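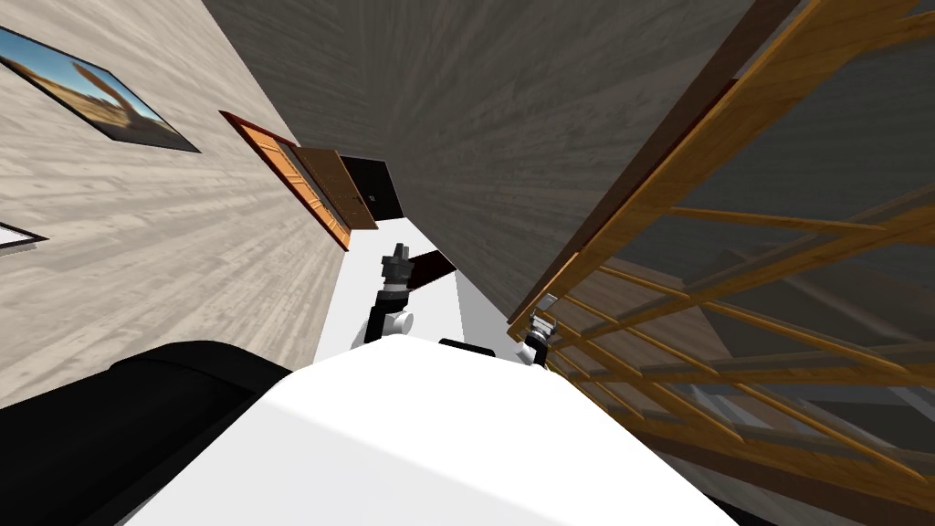 4. Running the corridor task in the simulator

Complete Section 3 (installing the simulator and loading your team profile) before starting. All Curnar club members do this task in simulation before they book time on the real robot.

4.1 Loading the world

1. Start the simulator and choose Open World from the File menu.
2. Select corridor_614. Do not use the older corridor worlds in the same folder. Their doors have no collision shapes, and the judges' script will reject the run.
3. Wait until the status line reads READY. On the lab laptops this can take more than 100 seconds the first time.
4. Choose View, then Head Camera. You should see the robot's white body at the bottom of the view, with both arms ahead of it.

Note: The head camera view may be strongly tilted when the world loads. Straighten it with the Head Roll slider before you drive. Resetting the world also resets the slider.

4.2 Checking the arms

1. Open the Joints panel and select Left Arm.
2. Move the wrist joint a few degrees each way. The gripper should follow with no visible delay.
3. Repeat for Right Arm. Keep the steps small if the arm is close to the wooden lattice.
4. Press Save Pose and name the file with your team name and the word start.

CAUTION: Do not press Home All while a gripper is near the lattice. The arms take the shortest path to the home position and do not check for obstacles. A gripper that gets caught between the bars can't be freed by hand, and you will have to reload the world.

4.3 Driving to the door

1. Set the base speed to 2 in the Drive panel.
2. Turn the base until the orange-brown door frame is centered in the head camera view.
3. Drive forward in short moves. Stop after each one and check the clearance on both sides.
4. Stop before the open door leaf. Touching it counts as a collision even if the door doesn't move.
5. Press Mark Checkpoint.

Note: The walls and the lattice use similar wood textures. If your team is using the color detector written by Lakmal Wickramasinghe, raise the saturation threshold first or it may report the wall as part of the lattice.

4.4 Saving and handing in a run

1. Press Stop Recording. Closing the window without doing this loses the log.
2. Open the log and look for error 405. This means an arm command was sent while the base was moving. One such error is allowed per run.
3. Copy the log and your start pose file to the Prerkusar shared folder.
4. Add a line to the team sheet with the names of the driver and the spotter.

Logs for the spring round are due by the end of April. Aishwarya Poojary checks them in the order they arrive and returns comments through the team sheet. Questions about the world file go to Imre Csizmadia.

4.5 If something goes wrong

The view is black: switch to another camera and back again.

An arm shakes at rest: lower the joint gain one step and reload your start pose.

The robot slides when stopped: check that Floor Friction is set to Default. It is often left on Low after the balance exercise in Section 2.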